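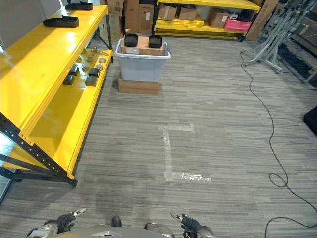
The long wait for a decent bean

Dried beans have an image problem, and most of it is the tin's fault. The tin is ready when you are. The dried bean wants to know your plans for tomorrow.

I came back to them last November, after a week in Sitden, where the one café open out of season served a bowl of white beans with sage and a heel of bread and charged very little for it. I ordered it on the first night out of thrift and on the next three out of greed. The beans were creamy right through, the skins held, and the liquid they sat in was better than most soups I have paid proper money for. At home I opened a tin, did everything else the same, and ate something that tasted faintly of tin.

So I bought a 700 g bag of butter beans from Trimport, the sort of shop that sells olives by the bucket and has never knowingly swept up, and set about learning patience.

The soaking argument goes on for ever and I have little to add to it. Overnight in plenty of cold water suits me, with a spoonful of salt stirred in. For years I was told that salt toughens the skins, and I passed this on with great confidence to anyone standing near a saucepan. I then tried it both ways and the salted lot came out softer and tasted of something. I have written no letters of apology.

Cooking is mainly a matter of leaving things alone. Drain the beans, cover them with fresh water by a couple of inches, and add half an onion, a bay leaf, 2 cloves of garlic and more olive oil than feels decent. Boil hard for ten minutes, then turn the heat down until the surface barely shivers. If you are cooking red kidney beans, the hard boil is compulsory, as undercooked ones will make you properly ill. After that it takes as long as it takes. My first bag needed roughly 6 quarters of an hour, which is a silly way of measuring time but was how often I got up to look.

The second bag took twice as long. Old beans do this. They sit in the cupboard looking exactly like young beans, then spend your whole evening at the texture of gravel. Buy from somewhere busy, and treat anything at the back of your own shelf with suspicion. Mine had a packet of black-eyed beans with a best-before date from two kitchens ago.

Then there is equipment. Plelix makes an electric pressure cooker with 7 programmes, one of them for yoghurt, and I borrowed one for a month. It cooked chickpeas beautifully in the time it takes to watch the news. It also hissed like a goose and took up the whole of the worktop I normally use for cooking. I gave it back with some regret and a lot of relief. A heavy pan with a lid does me fine, and the house smells better for it.

Whatever you cook them in, keep the liquid. Queiroz, my nearest lunch counter, ladles it over toast with a fried egg and calls it breakfast until four in the afternoon. I use it for loosening mash, or for a soup with whatever greens have started to sulk. Beans left to cool in it will keep for a few days in the fridge and seem to improve, and they freeze well in old ice cream tubs, provided you label them. A tub of cannellini is a sad thing to open when you were hoping for raspberry ripple.

There are still two tins in my cupboard for emergencies. I had one on Monday's leftovers of a jacket potato, with a lot of pepper, and it was perfectly all right.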